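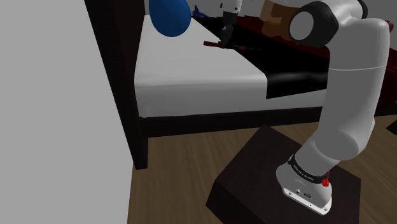 How many demonstrations does one bedroom task need before the policy stops guessing? For our setup the working figure is 400 accepted episodes per task, and the count only includes those that pass the replay check.

September 21, 2020

Accepted total at close of day: 157. Target for the bedside set remains 400. At the present rate we will not get there before October, and I have stopped telling Yaroslav Melnychuk otherwise.

Morning spent on the simulator. The Murner build from last week had changed the default contact stiffness for soft bodies, with no entry in the change log. Effect: the blankets behaved like roofing felt. Any episode in which the gripper or the held object brushed the bedding produced a force spike, and the success filter threw it out. I had put this down to poor teleoperation, mostly my own. Set the stiffness back to the old value, replayed the rejected batch and recovered a fair part of it. The rest were poor teleoperation.

The task has the arm hold a thin stick and bring it to a given place over the bed, then keep it there until the timer runs out. Slow approach, no contact with the figure, no contact with the mattress. Simple to state. The trouble is the elbow. With the base on the dark stand beside the bed the reach is adequate, but the operator drives the gripper and the solver decides what the elbow does. In several episodes it swung low over the covers while the gripper path was perfectly clean. These pass every check we have, since the checks only look at the tool. I do not want a policy learning that habit, so I have added a clearance test for all links and will run it over the whole accepted set tonight. The 157 may well shrink.

Yaroslav's view is that we should keep the low-elbow episodes and label them as failures. His argument is that the learner needs bad examples near the good ones, and that ours are at present all of one sort (dropped stick, timed out). I agree in principle. In practice the loader from Zidia has no field for a graded outcome, only pass or fail, and a fail is skipped when the batches are made. He is going to look at patching it. I have moved the files to a separate folder in the meantime and not deleted anything.

Randomisation. Current ranges: stand position along the side of the bed, blanket fold, figure pose from the library of 4, light level. Pillow position is fixed and should not be. I found this by accident when I trained a small test policy on the first part of the set and then moved the pillow. The approach drifted towards it in most runs. The model had been using a large round blue thing as a landmark, and given the data it had no reason to do anything else. From tomorrow the pillow varies with the rest. Colours too, if the render time allows – the red blanket has the same smell about it.

Timing. One episode takes up to 3 minutes including the reset, and the reset is the worst of it, as the cloth has to settle before recording starts. Tried starting from saved settled states. Works, but the folds then repeat, and repeated folds are what we are trying to get away from. Compromise: settle a larger pool overnight and draw from it without replacement.

Kanaujia wrote asking for the file layout. Sent them the draft with the joint order spelled out. Their copy lists the gripper first and ours lists it last, and I would like that argument to take place before the transfer.

My wrist is sore from the controller. Switched hands for the last batch, and the paths are visibly worse – jerky at the start, overshoot at the hold. Kept them, tagged by operator hand. It may be useful to someone.

To do:
Link clearance test on all accepted episodes, running overnight.
Pillow into the randomiser.
Ask Astora whether their licence covers the extra render machine.
Write down the stiffness value somewhere other than here.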